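How to run a robot tidying demo at an open day

We have now done this at three open days in Skeltport, and every time it is the busiest corner of the building. People love it! Give them a robot hand, a basket and a few silly soft toys and they will stand there far longer than they meant to, and then go and fetch their children. So I've written down how we set ours up, for anyone with access to an arm and a hand who would like to try the same thing at a school, a library or a club evening.

You won't need anything fancy beyond the robot itself. We call our demo Siner, mostly so that visitors have something to shout at.

What you will need

A robot arm with a hand or gripper you already trust
A basket with an open top, wide rather than deep
Soft toys, the fuzzier the better
A padded surface covered in one plain colour
Tape for the floor, and a barrier if you expect a crowd
A stop button, tested that morning
A second person

Step 1: Choose the toys

Go for soft things with clear colours and different outlines. Plush fruit and veg is brilliant for this. A curved toy and a round one ask for quite different grasps, so visitors see the hand change its approach without anybody having to explain it. Hard toys skid away, and if the hand squeezes a bit too keenly they can crack. A plush carrot just puts up with it.

Faces help too. We tried plain foam blocks at our first open day and people watched politely. Swap in a toy with two little eyes and suddenly the whole room is willing it into the basket.

Check for loose labels and loops before you start. A finger can hook one by accident, which looks clever the first time and is a nuisance after that.

Step 2: Prepare the surface

A bed or a mattress works better than a table, in my opinion. The toys stay where you put them, and a finger that comes down slightly low sinks in a little before the arm complains. Cover it with a plain sheet in a dull colour (grey is ideal) so that bright toys stand out for the camera and for the people at the back.

Don't iron the sheet. Real bedrooms have creases, and a demo that only works on a perfectly flat cloth will be found out by the first child who leans on it. What you do want to avoid is a deep fold right next to a toy, where a fingertip can pick up cloth along with the fruit. 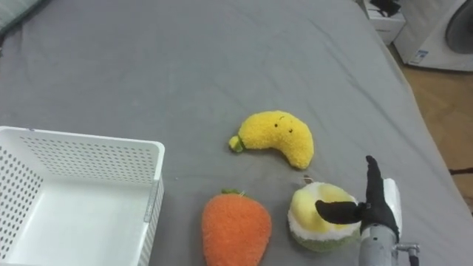 Step 3: Place the basket

Put the basket to one side of the toys, well within reach, and leave yourself a clear path between the two. If the arm has to stretch for the basket, everything slows down and the drops get messy. Light baskets wander when they are nudged, so a folded towel tucked against the far side is worth having ready.

Start with only a few toys. You can always add more, and a crowded sheet makes it hard for visitors to follow which one the hand is going for.

Step 4: Tape the floor

Switch the arm off and walk round it. Work out the furthest point it can reach, add a good stride, and put your tape there. Small children will stand exactly on the tape with their noses over it, so allow for noses.

Route the cables behind the bed if you can. Anything that must cross the floor goes under a cable cover.

Step 5: Rehearse

Do 50 picks before the doors open. I know, it's a lot, but it takes less time than you'd think and you learn which toy is the troublemaker. At the Haldane hall we found a favourite plush that slipped every time it lay on its side, and we were very glad to know that before we had an audience.

If the hand tends to close too early, lower the approach a touch. If it pushes the toy along, slow the last part of the movement. Change one setting at a time and write it down.

Step 6: Run the show

Keep each round short. Ours has two parts:

First, the robot tidies up while one of us talks. Say what it is about to do, then be quiet and let people watch. The pause just before the fingers close is the best bit, so please don't talk over it!

Second, visitors choose. With the arm stopped, someone picks the next toy and tells us where to put it. They always choose the meanest spot they can think of, usually half under a fold, and this is where the good conversations start.

The person on the stop button does nothing else. They don't chat, answer questions or pick up toys.

Step 7: When it drops something

It will. Let it have another go if it can, and tell people what went wrong in plain words. At the Morine open evening we missed the same toy nine times running, and by the end the cheering was so loud that people came in from the car park to see what was happening.

Packing up

Stop the arm, then move the basket and toys. Wash the plush, give the fingertips a wipe and peel the tape up while it still comes off in one piece. We keep the sheet, toys and towel together in one bag so they're ready for the next outing, which for us is in October.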